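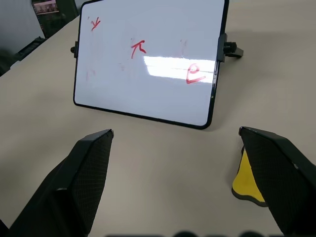

How far along is the tabletop whiteboard work for the Kevgate after-school rooms? We're past the halfway point, with the small boards out on the tables and in use, and the big order still waiting on your okay.

Hi Malte, so that's the short version, and now the longer one you asked for! April went better than I expected. I put the little stand-up boards in 2 of the rooms and mostly kept out of the way. The math group took to them right away (lots of symbols in red, they love the red) and they've asked for more.

Now the grumbles. Red marker leaves a pinkish ghost on the white surface, and it smears if you wipe it too soon. I've tried the Bergmann cleaner and plain water, and the cleaner does better but smells pretty strong in a small room. Glare is the other thing — the overhead lights put a big bright patch on a board, and whatever is written near it gets hard to read. Turning the board a little helps whoever is sitting in front and annoys whoever is next to them.

I like the side clips a lot. The board stands up on its own and nobody has to hold it while someone else writes, so I'd stay with that type when we order from Jenditska. They quoted me for 30 boards, with a better price if we go to 60. I'd take the 30 for now and put what's left toward darker markers and decent erasers.

Still on my list: the Guvis room, a shelf for storage, and a talk with the tutors about the lights. I need 3 more weeks for all of it. Could you let me know on the order before then?

Negin Sadeghi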